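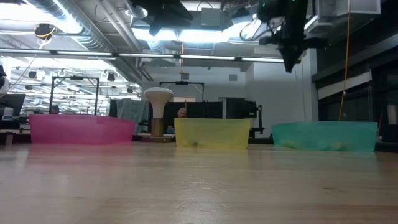
Pink, yellow and teal bins, with the mushroom lamp

Do see-through coloured bins fade on a sunny shelf?
Asked in Craft Rooms and Storage, October

I'm finally sorting out my bead and button stash and I love being able to see what's in each tub without opening anything! My shelf gets sun from lunch until teatime though. Will the colours go? And is it better to sort by colour or by size? I've got a bag of 1000 mixed buttons from Vendell waiting, can't wait to get stuck in.

3 replies

Mine are the Sterkora ones and the pink went first, quite peachy after two summers. The blue still looks lovely. Turn them round every so often and it evens out. As for sorting, size every time! You can pick a colour out by eye but you'll never spot the 30 tiny shirt buttons under the big coat ones.

colour. much prettier

Seconding size, and put a bit of felt in the bottom, it stops the rattling (bliss). A net curtain sorted the sun for me. Wash new tubs in warm soapy water first, never the dishwasher, I warped two that way. Have fun with it!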